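Stetier Two-Finger Gripper: Demonstration Visits

Home > Equipment > Grippers > Stetier > Book a demonstration

Item no. 207
Maker: Stetier
Type: parallel gripper, two fingers
Opening, fully open: 90 mm
Demonstration: at our Zallow showroom, or on screen from your own desk
Price: on request

We've sold the Stetier for a good while now, and if there's one thing we've learned from our customers it's that very few people want to pick a gripper from a table of numbers. They want to see it open and close, ask what happens when the part comes in crooked, and go home and think it over. So we set up the demonstration visit, and it has grown into one of our favorite parts of the job (there's coffee, and we do tend to go on a bit, so please leave yourself some time for the drive home).

A visit runs 90 minutes. We start in the simulator, where we can move the gripper anywhere we like and try a wide grip, a narrow grip and a few bad angles without scratching anybody's sample parts. Then we walk over to the real arm and run the same moves there. You're welcome to take the controls for either half, and most visitors do once they've watched for a few minutes!

The simulator half can also be done as a video call. You'll see the view from behind the gripper, looking out past the fingers, the same one our operators work with all day long.

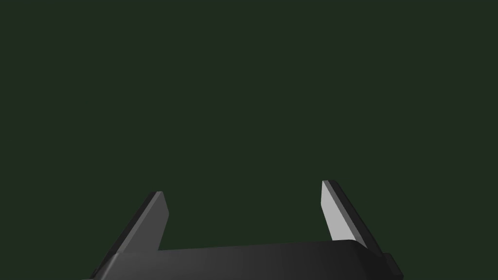 The Stetier in the simulator, fingers open, viewed from behind the palm.

At our August open day we ran the gripper through 114 picks in front of visitors, mostly small cartons and bottle caps, with a few odd shapes that people had brought along in their coat pockets. Konrad Urbańczyk from our bench team was at the controls for nearly all of it and answered questions the whole way through. Several of the questions were about long, thin parts, so we've added a set of those to the regular visit. If you were there and yours didn't get answered, send it over and Konrad will write back.

What to bring

Up to five of your own parts, clean and free of oil. If they're fragile, bring spares. A drawing is helpful for the simulator half, and if you can send it ahead of time we'll have the part loaded when you arrive. Closed shoes, please, for the time near the arm.

What you'll see

Opening and closing at slow and full speed
Approach from above and from the side
Picking up and setting down a part, yours or ours
Changing the fingers, which you can try yourself
A short look at the Huteo controller and how it's wired up

Group visits

We can take up to six people at a time. Schools and training centers are very welcome, and we'll happily slow things down for anyone who has never stood next to a robot before. For larger groups we use the hall at Ghoneim, which seats 70 and has a big screen for the simulator view. The hall fills up early in the season, so give us a little notice.

Booking

Visits are free, with no order expected. Bookings for the current round close on 30 September 2025. Use the form below, tell us a little about your parts, and pick a morning or an afternoon.

Request a visit
Ask about this item
Download the data sheet

Related items: Stetier spare fingers, Stetier mounting plate, Huteo controller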